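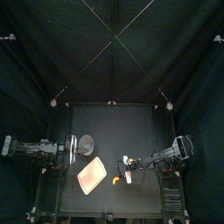

Issue 24, page 2
Kitchen > Small Jobs > Cutting Boards

Getting a Board Ready for Chopping

Set out your things before you take anything from the fridge. A board and a container for scraps will do for most small jobs. Put the board down at an angle if that suits your arm, and keep the container close to one side so the peelings have a short trip.

Choose a board with a pale surface for light work. Stains show up on it early, and you can scrub them with coarse salt and half a lemon – leave it ten minutes, then rinse. Wash both sides, even if you only cut on one.

Elfriede Albers of Lutton wrote in October to ask how to stop a thin board from sliding. Wring out a dishcloth, fold it once and lay it flat underneath.

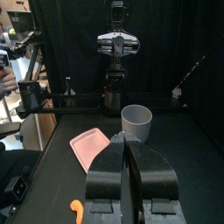
If the cloth bunches up, it is too wet. A square of rubber shelf liner works too, and one roll will last for years.

A plain cup beside the board is handy for seeds, pits and the ends of herbs. Don't fill it to the top. Empty it when you change from one vegetable to the next, and stand it upside down to drain when you are done.

Store boards on edge with a gap between them.

Contact: Kerstin Engelhardt, Fiscombe Kitchen Pages | © Fiscombe | Back to top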